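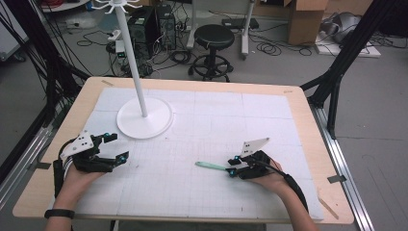

룰콤(Lullcombe) 탑집 지금 들어갈 수 있나요?

돌담길
6월에 가려는데 안내판엔 개방이라 써있고 블로그엔 막혔다고.. 누구 말이 맞음? 꼭대기 망루까지 가보신분

옛성답사 2022년 2월 2일
1층 궁륭 지하실은 그냥 열려있음. 나선계단은 철문. 열쇠는 아랫마을 Ilteo 찻집에서 빌려줌, 보증금 10. 계단 중간 17번째 단이 깨져있으니 조심하세요

moss820
열쇠 이제 안빌려줘요. 작년에 갔다가 헛걸음함. 그리고 그거 16세기 탑 아니에요 아랫부분만 옛날거고 위는 싹 다시 쌓은 거

옛성답사
다시 쌓았다는 근거가? 총안 모양 보면 위아래가 똑같은데요

moss820
Clultov 답사기에 나와요. 북쪽 벽 모서리돌 색이 중간부터 달라짐. 총안은 복원할때 베낀거라고 써있음
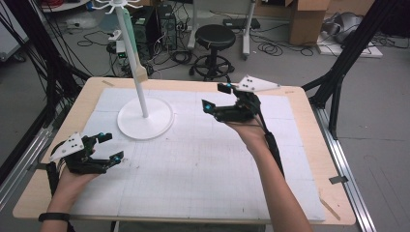
옛성답사
그 답사기 저도 있는데 모서리돌 얘기는 옆 탑(Tymoshchuk 농장 뒤에 있는 거) 얘기 아닌가요? 룰콤은 벽두께 재보면 위층도 그대로임. 저는 평면도 새로 그리는 중인데 사진 속 탁자에 깔린 것 같은 모눈 큰 판에다가 한 칸을 한 뼘으로 잡고 옮기니까 계단실 휘는 각도가 딱 나오더라구요. 위아래 안 어긋남. 다시 쌓았으면 어디선가 틀어졌을텐데

돌담길
저기 그래서 열쇠는요...

언덕너머
끼어들어 죄송. 둘다 반은 맞는듯. 망루만 나중에 올린거고 그 밑은 원래 것. 난간 받침돌이 망루쪽만 얇아요. 지붕 물매도 다르고

moss820
받침돌은 풍화때문에 얇아보이는 거죠. 서쪽이 바람 제일 세게 맞는데

옛성답사
망루는 동쪽인데요??

moss820
아 맞네 헷갈렸음. 그래도 모서리돌은 룰콤 맞습니다 21쪽 보세요

언덕너머
21쪽은 도면이고 설명은 뒷장. 근데 도면에 탑 이름이 안 적혀있어서 다들 헷갈리는 듯

옛성답사
집에 가서 다시 찾아볼게요. 제 책은 판이 달라서 쪽수가 안맞음

돌담길
열쇠... 아무나 최근에 가보신 분 없나요ㅠ 애 데리고 가는거라 헛걸음하면 곤란해요

언덕너머
찻집 주인 바뀌고 나서 전화로 미리 말하면 준다고 들었어요. 직접 해본건 아니고. 주차는 교회 앞 말고 다리 건너기 전 공터에 하세요, 올라가는 길 진흙이라 장화 필수. 애 있으면 지하실만 봐도 괜찬음. 벽난로 자리랑 물 빼던 홈 남아있어요

돌담길
감사합니다 전화해보고 글 남길게요. 계단은 저만 올라가는 걸로

moss820
올라가시면 북쪽 모서리 사진 좀 부탁드려요. 바깥쪽에서요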